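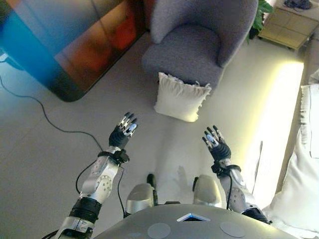
Section 6. Recording demonstrations by remote control

6.1 Scope

This section covers teleoperated demonstrations of two-handed household tasks with the Prurby master station and a humanoid fitted with five-fingered hands. The worked task is Pillow to Chair: lift a pillow from the floor, place it on the seat of an armchair and release it. For hand guiding with the motors in compliant mode, see Section 7.

Section 5 (glove calibration) must be complete before you start. Calibration is stored per operator and is lost when the operator profile is changed.

6.2 Preparing the work area

1. Place the armchair so that both arms can reach the front of the seat without the robot taking a step. Measure from the front of the torso to the front edge of the seat. The limit is 700 mm.

2. Route all cables to the outside of the arms. Leave enough slack for full extension, and keep slack away from the feet.

3. Put the pillow on the floor, leaning against the front of the chair.

4. Set the room lighting and leave it alone for the whole session. Close curtains if sunlight reaches the chair.

CAUTION: Keep people and pets out of reach of both arms whenever the drive light on the master station is on. The station operator must hold the enable pedal at all times. Releasing the pedal stops both arms in position; it does not lower them.

6.3 Aligning the hands

1. At the station, select Session > New and choose the task file.

2. Raise both hands in front of your chest, palms outward, fingers slightly spread. Hold still.

3. Press Align. The robot moves to the same posture at reduced speed.

4. Wait for the tone, then close and open each finger in turn. If a finger lags or does not open fully, stop and repeat the glove calibration for that hand only.

5. Press the enable pedal. The arms now follow yours.

Note: If your arms and the robot's arms differ by more than the alignment tolerance, the station refuses to enable and shows code 490. Return to step 2. Do not try to close the gap by moving quickly.

6.4 Recording an episode

1. Press Record. Keep the hands still until the counter starts.

2. Bring both hands down to either side of the pillow. Approach from the sides – an approach from above hides the pillow from the head camera.

3. Close the fingers until the fabric dents, then lift straight up. Do not pinch a seam or fringe. Loose threads can catch in the finger joints.
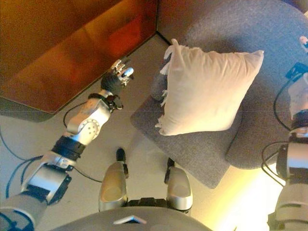
4. Move the pillow over the seat and lower it until its bottom edge touches. Tilt it toward the backrest.

5. Open one hand, then the other. Draw both hands back clear of the pillow before you press Stop.

6. Mark the episode Keep or Discard. An episode in which the pillow falls can be kept under the Recovery label, provided the operator picked it up again without pausing the recording.

An episode should last no longer than 30 seconds. Longer ones are accepted but are flagged for review when uploaded to Skanirgate.

6.5 Resetting between episodes

Release the enable pedal and wait for the drive light to go out before anyone enters the work area. Return the pillow to the floor by hand. Shift it a little to the left or right each time, and turn it now and then so that a different edge faces up. Leave the chair where it is until the set is finished. 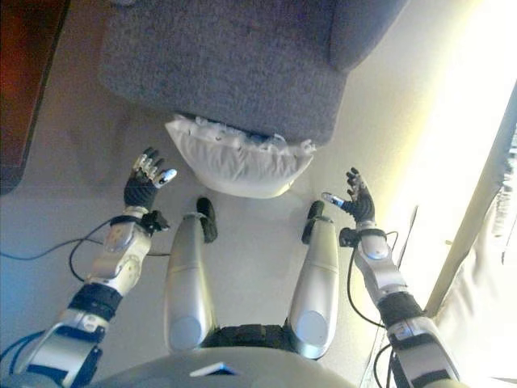 Figure 6-3. Pillow resting against the front of the armchair, one hand to either side.

Run Align again after every sixth episode, and after any stop caused by the pedal being released during a movement.

6.6 Faults during recording

Fingers close but do not open: the glove has lost its zero position. Discard the episode and recalibrate.

One arm stops, the other continues: release the pedal at once. Check the cable at the wrist connector of the stopped arm – most often it has been pulled tight at full reach.

Video runs but the counter does not: the disk on the station is full. Export the session with Tzanetos Sync and clear it before continuing.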